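3. La lectura en voz alta como segunda revisión

El corpus reunido para este trabajo procede del certamen escolar de poesía de Plustisville, que admite poemas de alumnado de primaria y secundaria sobre un tema común. En la edición estudiada el tema fue el río. Recibimos 296 poemas, y cada uno llegó con dos versiones: la entregada en clase y la que su autor o autora preparó después de leerla ante los compañeros. Poder comparar ambas, verso a verso, ha sido un regalo para quienes trabajamos en didáctica de la escritura, y buena parte de lo que sigue nace del puro placer de esa comparación.

Lo primero que llama la atención es la cantidad de cambios rítmicos. Esperábamos correcciones de ortografía y algún adjetivo tachado, y encontramos encabalgamientos nuevos, estribillos que aparecen de pronto en la tercera estrofa, rimas forzadas que desaparecen (¡con muy buen criterio!) en cuanto el oído las detecta. Una alumna de once años partió en dos el verso «el agua que se va no me conoce» y dejó «no me conoce» solo, al final de la página. Es una decisión de poeta, y la tomó tras oírse leer.

Dumitrescu ya había defendido, en sus talleres de Fliruvstead, que el verso infantil se corrige mejor de pie que sentado. Nuestros datos le dan la razón en lo que toca al ritmo, aunque no tanto en el léxico: las palabras se mantienen casi intactas entre una versión y otra, y los pocos reemplazos se concentran en los verbos. Yalçınkaya propone leer esa estabilidad como apego al primer hallazgo, una hipótesis preciosa que merecería un estudio propio con grupos de más edad.

La anotación de las variantes se hizo con la plantilla Hirkari, que distingue corte, repetición, supresión y traslado. Pasaron de 900 las marcas de corte, y el conjunto de versos anotados llegó a 3000. Los traslados fueron escasos, pero son los casos que con más gusto volveríamos a leer: estrofas enteras que cambian de sitio y convierten una descripción en un pequeño relato.
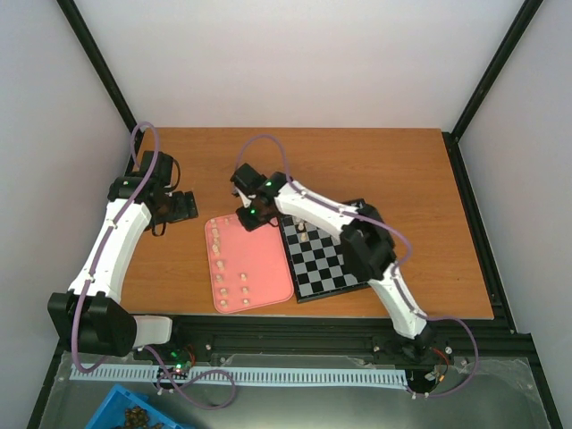
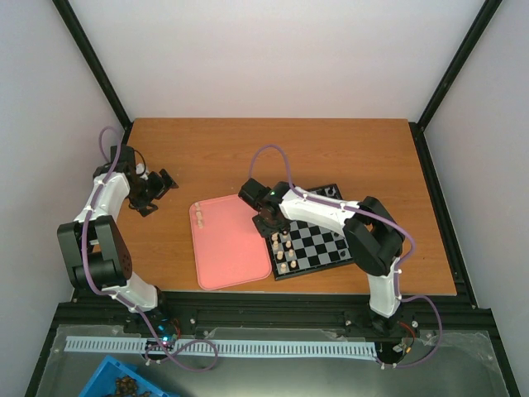

Grupo de Escritura Escolar y Poesía, Departamento de Didáctica de la Lengua
Figura 2. Mesa de tablero de madera con dos brazos robóticos, en dos momentos o vistas.

Queda por tratar el papel del jurado. El premio Sveinbjörnsson, que cierra el certamen, valora solo la segunda versión, y en mayo propusimos a la organización que el jurado leyera también la primera.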